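Drekwood Hard Wax Oil, satin, 1 quart

In stock. Ships Tuesdays and Fridays.

I held out on stocking a hard wax oil for years. I was a varnish person, my shop bench is varnished, my kitchen table is varnished, and I figured that was the end of it. Then a customer brought me a tin of Drekwood to try on a pine shelf and I went home and did the shelf, then the stool next to the shelf, then (I'm not proud of this) the inside of a closet door. So now we carry it!

What it does is soak into the top of the wood and leave a thin, soft-feeling coat behind. You still feel the grain under your hand. It warms up pale wood a little, and knots and dark streaks come forward more than they do under a water-based finish. If you want your pine to stay as white as the day you bought it, get the Zumen Clear instead, which we also sell and which I like a lot on maple.

Putting it on

Sand to 120, then 150. Stop there. I know it's tempting to keep going up to 320 and make it feel like glass, but the oil needs something to grab. Vacuum, wipe with a barely damp rag, let it dry.

Stir the tin well, right down to the bottom. The matting stuff settles and if you skip this you'll get a shiny first coat and a cloudy last one. Brush or pad it on thin along the grain. Thinner than that. Leave it overnight with a window cracked, then do a second coat. I do 2 coats on shelves and 3 on anything that gets plates and mugs put on it.

Rags: lay them flat outside to dry, or drop them in a bucket of water with a lid. Oily rags in a pile can heat up and catch fire on their own, so please don't ball them up in the trash — I mean it.

Where I'd use it

Tabletops, desks, shelves, stair treads, toys once it's fully cured. Not outside. Not in a shower. I wouldn't put it over old varnish either, it will just sit there being sticky and you'll write me an angry email.

Spills are fine if you get to them. Red wine left until morning will leave a ring, but you can scuff that one patch with a gray pad, rub in a bit more oil and blend it out. Try doing that with poly! For every day I use a wrung-out cloth and a drop of the Barasa wood soap, and in July when the humidity gets silly here I leave the table alone completely.
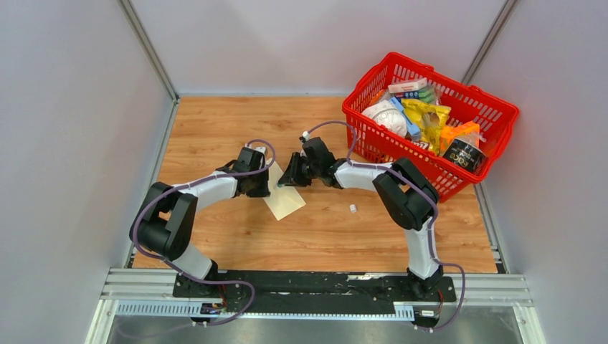
Pornivex wrote in to say that one quart did both sides of a desk top with plenty left over, but that the smell hung around in a small room for most of a week, and could I please put that on the page. Fair enough, so it's on the page. It smells like oil paint and oranges to me and I don't mind it, but if you've got a bedroom project, do it somewhere else and move it in later.

Also in the range: matte, gloss, and a white-tinted one I haven't tried on oak yet.

Price: $71 per quart
Cleanup: mineral spirits
Recoat: overnight
Light use: next day
Full cure: give it three weeks before you put a rug or a tablecloth on it

Opened tins can go back for store credit if they're more than half full. Dented tins, send me a photo and I'll swap it.

Page updated 30 March 2026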